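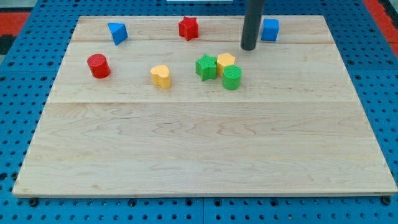
Which part of the stack does the planner take its target pose from now?
It reads the filtered pose from the tracking node. The raw detector output is still published, but only the logger subscribes to it.

Marnon control software, minutes, April 22, 2026

1. Previous minutes
Accepted with one correction: the timeout in item 4 is in milliseconds.

2. Perception
The Borkdale branch was merged. Replay of 377 logged episodes gave 14 in which the pose jumped between consecutive updates. All 14 trace to stale timestamps in the camera driver. Fix to go into the driver – no workaround in the filter.

3. Planning
Median replanning time is 91 ms, down from 123 ms. Contact margin stays a launch parameter. The request to set it per object was deferred to October.

4. Control
The velocity limiter now runs after the low-pass stage. Step response to be logged again before the old ordering is deleted.

5. Tooling
Donati will remain the log viewer. Export to the Vomitham format fails on empty topics; ticket open, low priority.

Actions
Driver timestamp patch: perception.
Step response logs: control.
Update launch file comments: planning.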